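Can't find the evening passes for the station, app and website disagree

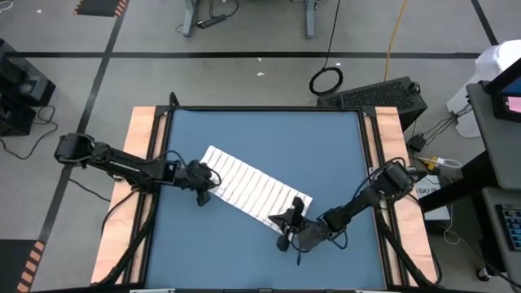

Striped cloth on the blue work surface, one arm at each end

ok so I'm trying to catch the space station going over with my kid and I'm getting nowhere. Two years ago I did this all the time, no trouble. Now the app on my phone (Torvik, free version) gives me one set of times and the website I used to use gives me another, and last night we stood in the driveway from 6:40 till past 7 and saw one airplane and the neighbor's dog.

What I've got so far:

App says pass at 6:44 pm, max height 22 degrees, coming up in the southwest. Website says 6:51, northwest. Same evening. Same town, or I thought so. I typed the zip code into both.

Clear sky, bit of haze low down. Streetlight at the end of the road but I could see Orion fine so it can't be that bad.

Things I tried. Reinstalled the app. Turned location off and on. Changed the time zone by hand and changed it back. Made it worse I think, now it also wants to tell me about passes at 4 in the morning and it didn't before.

Also there's a cargo ship going up this month (February) and I read you can sometimes see it chasing the station, a little dot in front or behind. Is that real? Do I need binoculars? My son is seven and will not stand in the cold for a maybe. I have an old pair from my father in law, no numbers on them that I can read.

One more, the app lists a number next to the height, 1227 for that pass, no units. Brightness? Distance? The help page is just a link to the store.

Using an Android phone if it matters. Elevation here is maybe a thousand something feet, doubt it matters.

Thanks, and sorry if this was asked before, I searched and got mostly stuff about telescopes.

Posted by coldfeet_dad
Tags: satellites, naked eye, apps, space station

Edin Petkov
Member, 3705 posts

Two seperate problems here I think.

First one is old orbit data. The station gets nudged up every so often, engines fire for a few minutes, and after that every prediction made from the old numbers starts to drift. A week or two later you can be minutes off. The free Torvik doesn't refresh by itself, or didn't last I used it. Menu, then Data, then Update elements. If the date it shows there is more than a few days old that's your trouble right away.

But. Minutes off doesn't turn southwest into northwest. For that something else is wrong, and my money is on the satellite itself. The app has a default list and "Station" isn't always the one you want, there are two crewed stations up there. Check the catalog number. The ISS is 25544. If you see anything else you've been chasing the wrong one. Do the same on the website if it lets you.

The 1227. Distance from you at the highest point, in kilometers. Works out too: a 22 degree pass puts the station far off to one side and not overhead, somewhere near 1000 km away or a bit less. 1227 is on the long side for 22 degrees, so either the app is giving you the distance at the start of the visible part or (again) it's the wrong object. Brightness would be a small number like -2.1, minus is brighter.

22 degrees is low anyway. Two fists at arm's length above the horizon, give or take. With houses around you lose most of that. For a seven year old wait for one over 50 degrees, you can't miss those. Steady white light, no blinking, crosses the sky in a few minutes and sometimes fades out halfway when it goes into the earth's shadow. That last part kids love by the way.

The cargo ship, yes it's real. You need to be lucky with timing. If it takes the fast route and docks in hours you basically need a pass right in that window. If it takes the two day route you get more chances. Fainter than the station by a lot. I've seen it by eye twice, both times from a dark field, both times ahead of the station. Launch dates slip so check the morning of.

Binoculars: nice to have, not needed for the station. Your father in law's are fine. Don't try to find it with them, find it by eye first and then lift them up.

4 am passes: you switched something to "all visible", there's a filter for evening only. Passes come in runs, some weeks evening, then nothing, then mornings. Nothing broken.

Edit: forgot, after you messed with the time zone put it back on automatic. If it's off by an hour the whole list is junk.

grestik_user
New member

I just use Grestik, it sends an alert ten min before. Works for me. Never bothered with settings

Brundivum
Member

Agree with most of what Edin said but check the location too. Zip code lookup in some of these picks the middle of the county, or a town with the same name in another state. Happened to me with Vekus, it had me two states over for a month and I blamed the clouds. Put in your lat and long by hand, two decimals is plenty.

Elevation doesnt matter, you're right.

And the haze will kill a low pass, I don't even go out for anything under 30.

coldfeet_dad

Catalog number was wrong!! Had the other station. Also elements were from before Christmas. Updated both, and now the app and the website agree to within a few seconds. Next good one is 63 degrees at 6:12 pm, so before dinner even. Location was fine btw but I put the numbers in anyway.

Still can't find the evening filter, is that only in the paid one?

Edin Petkov

Settings, Alerts, scroll down. It's in the free one, small gray text.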